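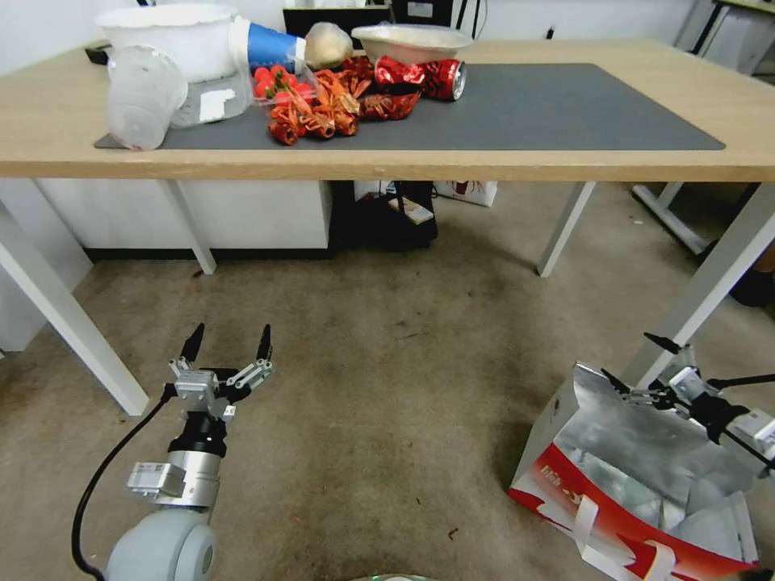 本页最后修改:一月,补了擦垫子和桌子底下两段

收桌子的顺序

阅读时间:39 分钟

上次写厨房抽屉那篇,底下有人留言问我桌子怎么收。当时回了一句“从左往右收”,回完觉得等于没回。这篇就把它写完整一点。

我说的桌子是长桌,浅木色桌面,白色金属腿,上面铺一块深灰色的大垫子。这种桌子白天干活,中午吃东西,下午又要干活,所以一天里至少要收一次,多的时候收两三次。它和家里的餐桌不一样,餐桌收完可以一直空着,长桌收完马上就有人往上放东西。所以收的时候不求好看,求的是下一个人坐下来手边有地方。

先说我以前怎么收。以前是看见什么拿什么,手边是杯子就拿杯子,拿到水池边放下,回来再拿碗,再走一趟,再回来拿袋子。走来走去,桌上的东西看着一直没少。有一个星期二,Kirsty Paewai 坐在旁边吃饭,看我来回走了好几趟,问我是不是在找东西。我说在收桌子。她说看不出来。

她在 Pomare 路那家小饭馆干过,收台子很快。我让她收一次给我看,她没怎么走动,站在桌子前面,先把东西往一边推,推完了才开始拿。整张桌子先分成两半,一半堆东西,一半什么都没有,然后从堆东西的那一半往外拿。她说饭馆里都这么干,空出来的那半边擦干净,客人看见了就知道这桌快好了,愿意等。

我们这里没有客人等位,但这个办法我照用了。后来的做法都是在这个基础上慢慢改的。

一、先腾出半张

往哪边推看水池在哪边,也看门在哪边。我们的水池在左手边,所以东西都往左推,右半张垫子空出来。推的时候用两只手的侧面,手掌立起来,慢一点。开着口的饮料先拿起来单独放,别跟着一起推。盛汤的碗也一样。剩下的东西,倒着的、躺着的都没关系,推过去就行,不用扶。

不用扶这一点我一开始做不到。杯子倒了我就想扶起来,扶起来又被后面的东西碰倒,再扶。Kirsty 说反正马上要拿走,躺着还不会再倒一次。我想了想是这个道理,现在看到躺着的杯子也不管了。

空出来的半张先不要擦。很多人(包括以前的我)一看见空的地方就去拿抹布,擦完了再去收另外半张,收的时候碗底滴一滴,饭粒掉两颗,又要擦。抹布放到最后,中间一次也不碰。

推东西的时候垫子容易跟着走。我们那块垫子是在 Bultora 买的,八十八块……原价是多少忘了,我付的是 88。铺上去头几天会滑,边上还翘,后来翘的地方压平了,滑还是有一点。用一只手按住垫子的边,另一只手推,就不会把整块带过去。如果桌上东西多,分两次推,先推后排的,再推前排的。

二、大件先走

大件指的是盆和碗,还有装过菜的大盒子。它们占地方,也挡视线,后面有什么小东西看不见。

我们有一个白色的大塑料盆,吃带壳的东西时用来装壳,平时洗菜、泡杯子、端东西都是它。这种盆我觉得每张公用的长桌都应该有一个,比托盘好用。托盘边太浅,端着走的时候杯子会滑,盆有边,东西扔进去就不管了。要端几个碗去水池,也放在盆里一起端。

盆里如果是壳和骨头,先拿去倒掉,冲一下,再拿回来装碗。别嫌多走一趟。有一回我图省事,碗直接放在壳上面端过去,结果碗底全是油,每一只多洗了一遍,还得在水池里捞壳。

白色的盆有个问题是容易染色。番茄汤、辣油、咖喱,放过夜就留一圈黄的,怎么刷都有印子。Gijs Visser 的办法是拿到窗台上晒,说晒几天会淡。我试过,辣油的那种确实淡了,咖喱的没什么变化。现在我们不让它过夜,吃完就冲,印子少了很多。

碗分两种。深的碗叠深的碗,浅的叠浅的,不要混。浅碗放在深碗上面看着能叠,端起来一走就晃。只有一只浅碗的话,单独放在盆的最上面,或者索性最后一趟再拿。

碗里剩的东西先拨到一处。用勺子拨,或者用一张用过的纸巾包着手拨。能吃的归到一只干净碗里,盖上,放冰箱,写上谁的。没写的到第二天下午就倒掉,这是我们贴在冰箱门上的规矩,贴了很久,纸都软了,大家还是照做。

三、杯子

杯子是长桌上最麻烦的东西。一个人可能用两只,一只喝水一只喝咖啡,用完了都不认。到收的时候问是谁的,没有人答应。

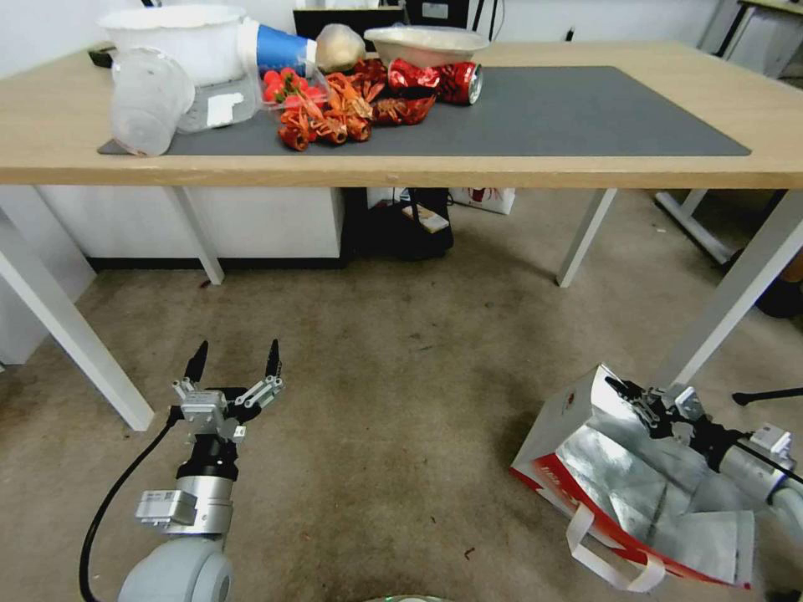

我后来不问了,只看杯子里有没有东西。有东西的放到一边等五分钟,没东西的直接收走。等五分钟以后还没人来拿的,也收走。这样收错过一次,是 Gijs 的茶,他去接电话了,回来发现杯子没了,不太高兴。第二天他带了一个自己的保温杯,从那以后他的杯子就不归我管了。

一次性的杯子又分纸的和塑料的。纸杯套纸杯,塑料杯套塑料杯,套成一摞再扔,垃圾袋里省不少地方。套之前把剩的水倒掉,倒干净。纸杯里面剩一口咖啡,套上去会从缝里挤出来,流到手腕上,这个我遇到过不止一次。

透明的塑料杯如果没有裂,我会留下来冲一冲再用,拿来放回形针、吸管、筷子套这类东西都行。量也好估,常见的那种一杯 300 毫升,浇窗台上的绿萝正好是一次的量。留太多就变成另一种乱,所以我规定自己只留能套成一小摞的数量,再多就扔。

杯盖和吸管单独说一下。杯盖盖回去再扔是不对的,占地方,里面的水也出不来。把盖子拿下来叠在一起,吸管抽出来。吸管抽的时候会弹水,对着盆抽。

马克杯和玻璃杯走水池,不和碗放一起洗。碗有油,杯子没有,先洗杯子再洗碗,洗洁精都能少用一点。这个道理我妈说了很多年,我自己开始洗公用的杯子以后才当回事。

四、带盖的盒子和标签

外卖和超市的盒子现在多半是透明塑料的,正面贴一张小标签。标签是个有用的东西,先别撕。收之前看一眼,里面是什么、是谁买的、哪天的,多半上面都有。看完了再决定是进冰箱还是进水池。

进水池的盒子要把标签撕掉再洗。湿了以后撕不干净,会留一层白的胶,摸着粘手,灰沾上去就是一块黑。干的时候从一个角慢慢揭,大多数能整张下来。揭不下来的用吹风机吹一下。没有吹风机就贴一段胶带上去,按紧,再一起揭。

Gijs 喜欢把洗干净的盒子都留着。他的理由是总有用得着的时候,放螺丝,放种子,带饭。这个我不反对,我反对的是盒子留下来盖子找不到。我们柜子里有段时间盒子和盖子各放各的,要用的时候蹲在那里一个一个试,试半天都不是一套。后来我花了一个下午把没有盖的盒子和没有盒子的盖全清掉了,清完柜子空了一大半。他看见以后过了好几天才跟我说话,说的第一句是问那个方的还在不在。在的,方的有盖。

从那以后的规矩是:盒子留下来必须带着盖,盖着放。叠不起来也得盖着。柜子放满了就不再留。

五、水果和面包

吃完饭桌上剩的东西里,水果和面包是最容易被一起扔掉的。它们常常是整的,没动过,只是混在用过的纸巾和袋子中间,看着就像垃圾。

小番茄连着盒子拿走,放到右边空出来的那半张上。这是空出来的半张的第一个用处:暂时放还要的东西。凡是还能吃、还能用、还没想好放哪的,都先过去。等左边收完了,右边那几样再一起处理,一样一样想。不要一边收一边想,一想就停下来了。

带梗的小番茄不要先摘梗。摘了梗放不久,那个小口子最先坏。连梗放在盒子里,盒底垫一张厨房纸,放冰箱的上层,能放好些天。洗也是吃之前再洗。Kirsty 不放冰箱,她说冷的番茄没有味道,放在阴的地方就行。冬天我听她的,夏天不听。

面包要看有没有包着。单个用薄袋子包好的,袋口没有开,放回面包筐就可以。开过口的,当天没人吃就切片冻起来,第二天烤着吃。圆面包横着切一刀再冻,冻硬了再切很费劲,刀还会滑。我切到过一次手,不深,贴了几天创可贴。

面包别挨着湿的杯子放。薄袋子里进一点水汽,底下那面很快就软了,再过一夜就有味道。推东西的时候我会先看一眼面包在哪里,如果旁边有杯子,就先把面包拿到右边去。

还有一种情况,就是有人把面包撕了一半,剩一半放在纸巾上。这一半到底是还要吃还是不要了,我没有办法判断。问也问不出来。我的做法是放到右边,到我擦桌子的时候它还在那儿,就不要了。

六、罐子和瓶子 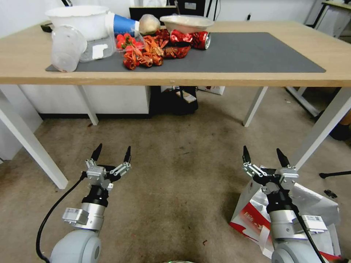

罐子要不要踩扁,我和 Gijs 讨论过很多回。他主张喝完就捏,捏扁了省地方,一袋能装得多。我以前主张不捏,因为捏的时候里面剩的那点汽水会从口子里出来,粘在桌上,干了以后一圈糖,抹布擦不掉,得用热水敷。现在折中,先倒干净再捏,在水池边上捏,不在桌上捏。执行得怎么样呢,垫子上那只红罐子就是答案:已经捏皱了,躺在浅口白碗前面,银色的顶朝着右边。所以收到罐子的时候先看它压着的地方,拿起来摸一下垫子粘不粘,粘就记住位置,等会儿擦的时候多擦一遍。

玻璃瓶不和罐子放一个袋子。瓶子重,罐子轻,提起来袋子往一边坠,罐子的边有时候会把袋子划开。玻璃瓶我用纸袋装,立着放,满了直接提下楼。

塑料瓶把盖拧下来,压扁,再把盖拧回去。拧回去是为了让它别再鼓起来。有人说盖子和瓶子要分开,有人说要拧在一起,各地方不一样,我问过楼下收东西的大姐,她说她无所谓,瓶子里别有水就行。那就按这个办。

罐子攒够一袋再卖,卖的钱放在一个信封里,买垃圾袋用。这个信封里的钱没有多过,也没有缺过。

七、袋子和包装纸

到这一步左边应该只剩轻的东西,纸巾、筷子套、零食袋、包装纸。以前我把它们放在第一步收,觉得先把垃圾清掉看着清爽。后来发现放在后面收更快。前面拿碗拿杯子的时候,碗底下会压着纸,杯子旁边会有筷子套,等大件都走了,轻的东西全露出来,用手一拢就是一把,一次进袋。

零食袋子扔之前捏一下,听听里面有没有东西。我捡到过整包没拆的调料,也捡到过别人的耳机,只有一只。那只耳机在抽屉里放了很久,一直没有人来问。

皱成一团的包装纸容易滚。有风的时候,窗户一开,能从桌子这头滚到地上。所以收轻的东西之前先把窗户关上,收完再开。这件事听着小,做了以后少弯好几次腰。

油的袋子和干的袋子分开。油的先进垃圾袋,干的放在上面。反过来的话,干的纸吸了油,袋底会透,提起来的时候滴一路。我们那是地毯,滴上去就很难办,后面会说到。

垃圾袋不要放在桌面上撑开。放椅子上,或者挂在椅背上。放桌面上的话,袋子底下那块等于又脏了一次。

八、擦

终于可以拿抹布了。

我用两块,一块湿的一块干的。湿的拧到不滴水,先擦右边空出来的半张(右边暂放的东西这时候应该都有去处了,没去处的端在手里),再擦左边。从远处往自己这边擦,不来回抹。擦完一面翻一面,两面都用过了就去洗一下。

清洁剂用的是 Ponerum 的喷雾,600 毫升一瓶,没什么味道。换过几种,有一种柠檬味的,喷完以后吃什么都像在擦桌子,大家有意见,就换回来了。喷雾喷在抹布上,不直接喷垫子。直接喷的话,垫子和桌面中间的缝会进水,过几天掀开来看,桌面上有一条印。木头桌面怕这个。

深灰的垫子优点是不显脏,缺点也是不显脏。浅色的垫子上有一滴酱油你马上看见,深灰的看不见,要等胳膊放上去才知道。所以擦深色垫子不能靠看,要靠摸。擦完以后用手背从头到尾过一遍,涩的地方、粘的地方再来一遍。用手背比手掌灵,手掌刚拿过抹布,湿的,摸不出来。

垫子每个星期掀起来一次。卷起来立在墙边,擦桌面,擦垫子的背面,晾一会儿再铺回去。背面会有碎屑,芝麻、橡皮屑、面包渣,不知道怎么进去的。铺回去的时候先对齐一边,再慢慢放下来,不然里面会有气,中间鼓一块,放杯子不稳。

露在垫子外面的那一圈木头最容易忘。大家都盯着垫子擦,四周那一圈从来没有人管,时间长了摸着是腻的。我现在擦完垫子,会用抹布的边沿着桌子走一圈。靠墙那边手伸不过去,就绕到桌子侧面擦,或者踮一下脚。后排如果有屏幕和线,把线提起来擦底下,别推着线擦。

粘得厉害的地方不要用指甲抠。抹布蘸热水敷在上面,去收别的,回来再擦,一下就掉了。糖、果汁、奶茶都是这样。蜡和胶不行,胶要用油,我用的是炒菜的油,一点点,擦完再用洗洁精擦一遍。

干的那块抹布最后用。有人省掉这一步,说晾一会儿自己会干。会干,但是会有水印,而且马上有人把纸放上来。我在这上面吃过亏,Kirsty 的一份打印稿,放上去不到一分钟,底下一页全透了。她没说什么,自己又去印了一份。从那以后我每次都擦干。

九、桌子底下

这一段是后来补的。有人看完说,你光说桌面,桌子底下呢。
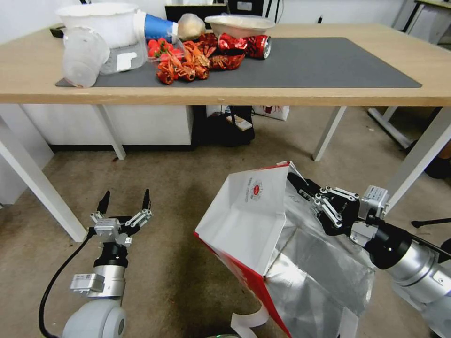
垫子左半边:杯子、面包、小番茄,还有压扁的罐子。

桌子底下我分成两类东西,长期住在那里的,和临时放一下就不走的。长期住在那里的是矮柜,白色的,靠墙,里面是纸巾、垃圾袋、备用的抹布。柜子靠墙放,腿伸得开,拿东西的时候蹲一下就行。我原来买过一个带轮子的推车,想着拉出来方便,结果每次有人坐下来,脚一碰它就往里跑,跑到最里面又要钻进去拉。推车现在在阳台上放花。

临时放一下就不走的,主要是包和纸袋。包有主人,早晚会拿走,我不动。纸袋就不一定了。买东西带回来的纸袋,东西拿出来以后,袋子看着挺好,舍不得扔,往桌子底下一放,靠着墙,一放就是好多天。再来一个,再靠上去。最后是一排纸袋,里面套着纸袋。

我的办法是纸袋只留一个,当旧纸的袋子用。快递单、打印坏的纸、拆下来的纸盒子,压平了放进去,满了连袋子一起走,再换下一个。别的纸袋一律当天折平。袋子上印什么字、什么颜色都一样,好看的也不多留。这条是 Kirsty 提的,她自己家里留了很多好看的,所以她知道。

放在包上面的小东西要小心。有人喜欢把小盒子、卡片顺手搁在自己的包上,拎起来的时候忘了,掉到桌子底下最里面。收的时候看见了,我会往里推一推,让它放稳,不拿走。拿走了人家找不到,回来还是问我。

地毯是米色的,这是租的时候就有的,没得选。米色地毯上掉了东西,吸尘器先走一遍,汤水马上用干布压,压住不动,换干的地方再压。不要擦,一擦就散开。我们有一回洒了红茶,当时坐在那儿的人拿纸巾来回擦,擦出一个盘子那么大的圈,后来用小苏打盖了一夜才浅下去。仔细看还有。

桌腿也要擦。白色的金属腿,下半截会有鞋印,黑的,一道一道。用湿抹布擦不掉,用橡皮能擦掉,普通的铅笔橡皮就行。这件事我一个月做一次,多半是在等水开的时候做。桌腿底下那几个小垫片也顺便看一眼,Poller 那种毡的,背后带胶,时间长了会歪,歪了桌子就不平,水杯里的水能看出来斜。揭下来重新贴一个,一包用很久。

十、收完以后

收完以后先不要往上摆东西。这条我自己经常做不到。桌子一干净,手就痒,想放盆花,放个笔筒,放一叠杂志。放上去好看两天,第三天花盆旁边多了一串钥匙,笔筒里多了一双筷子。现在公用的这张桌子上,收完以后只有垫子,纸巾盒都放在柜子里,要用再拿。

有人嫌这样麻烦,纸巾要弯腰拿。我试过把纸巾盒放在桌上,它很快就变成一个中心,别的东西都往它旁边靠,牙签、酱包、没用完的糖。拿走以后,那些东西也就没有地方靠了,吃完自己会带走一部分。带走的比例我没有算过,感觉比以前多。

时间上,东西多的时候收一次要一会儿,东西少的时候很快,烧一壶水的工夫。我不再给自己定时间了。定过,定了以后老看表,碗端得急,磕坏了一只,豁口在碗边,不能再用,现在垫在花盆底下。

如果两个人一起收,分工要在开始之前说好。一个人管桌子,一个人管水池,中间用盆传。不要两个人都在桌子边上拿,拿完了又都挤在水池前面等。我和 Kirsty 一起收的时候就是她管桌子我管水池,几乎不用说话。和 Gijs 一起收要麻烦一点,他拿到每一个盒子都要先看看还能不能留。

吃饭的人多的时候,可以让每个人走的时候拿一样。不用说“请大家自觉”,说了没有用。我一般是站起来,把盆放到桌子中间,自己先把碗放进去。后面的人看见了就跟着放。坐在那里喊是没有人动的。

前面有一段没写清楚,补在这里。推东西的时候,如果左边已经堆满了,推不动,那就说明应该先拿走一批大件再推,别往上摞。摞起来的东西我收倒过,一只玻璃杯滚下去,幸好下面是地毯,没有碎。地毯也就这点好处。

还有人问带壳的东西怎么吃才不会弄得到处都是。我们试过铺报纸,报纸湿了会破,油墨沾在垫子上;铺一次性的塑料布,薄,手一带就起来,壳跟着掉。最后还是用盆,一张桌子放一个,坐得远的人再发一只浅碗,碗满了往盆里倒。手套各人自己带,不戴也可以,柠檬切开搓一搓手,味道会小。洗手的时候别急着用热水,先用凉水和洗洁精。

抹布怎么洗也有人问。当天用过的搓干净,挂起来,不要团在水池边。每个星期用开水烫一次。发滑、有味道的就不要了,先降级去擦地,擦过地的不再回到桌子上。为了不弄混,我在擦地的那块上剪了一个角。

下一篇想写冰箱上层,番茄放哪格、剩饭放哪格,材料已经有一些了,等我把里面那几瓶没有标签的酱弄清楚是什么再写。

留言里说想看矮柜里面怎么放的那位,柜子我最近正在重新放,纸巾和垃圾袋换了位置,抹布还没有定。定了以后会在这一页下面加几句。

联系我:请在任意一篇下面留言 | © 长桌与抽屉,转载请先问一声 | 回到顶部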